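Retoro 524 Tracking Mount: Two Months Under a Suburban Sky

Reviewed by Vibeke Brøndum
2025-03-11

The Retoro 524 is a compact equatorial mount for small refractors and camera lenses. I bought mine in January to replace an aging fork mount and have used it mainly for transit photometry, where a bright star is followed for several hours and its dip in brightness is measured as a planet crosses in front of it. The work is hard on a mount. Drift moves the star across pixels of slightly different sensitivity, and the result looks a lot like a planet.

Setup

The mount ships with a counterweight bar, one weight, a hand controller and a power cable that is too short. The tripod is sold separately. I used a Krajewska steel pier adapter, which fit without shims. Leveling is done with three coarse screws and a bubble that sits under the saddle, so it has to be read before the telescope goes on.

Polar alignment through the built-in scope is adequate for visual use. For photometry I ran the drift method afterward and found the altitude adjuster stiff in the last part of its travel. Azimuth was smooth. Tightening the azimuth lock shifts the aim slightly to the east, and I now allow for this before locking.

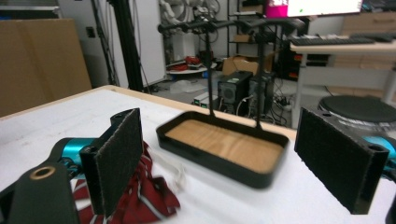

Tracking

Unguided, with an 80 mm refractor, the mount held a star well enough for 30 second exposures. At 60 seconds the trailing was obvious on most frames. The periodic error is smooth and repeats cleanly, so the correction table in the controller works as intended. It has to be trained again if the clutch is released, and the manual mentions this only in the appendix.

With a guide camera attached, drift over a four-hour run was about 2 pixels. My old mount wandered across a good part of the sensor in the same time. Most of the remaining motion looked like flexure in my guide scope bracket.

I tested on a known hot Jupiter with a deep transit. Ingress and egress were clear in the raw light curve, and the depth matched the catalog value within my error bars. Ívar Thoroddsen reduced the same frames separately with his own aperture settings and got the same midpoint. A shallower target on the following clear night gave nothing I would report, though haze was probably the main cause.

Meridian flip

The flip is automatic and mostly reliable. Out of 12 flips, one stopped partway with an axis error and had to be restarted by hand. After a flip the star lands on a different part of the sensor, leaving a step in the data, so choose targets that stay on one side.

Software

The Brorico driver connects over USB or a serial adapter. USB dropped out twice on a cold night, serial never did. Coordinates are accepted in current epoch only, and the driver does not warn you if you send J2000.

Verdict

Good tracking for the weight, poor cable, incomplete manual. Suitable for bright transit hosts and variable stars. Buy a longer power lead at the same time.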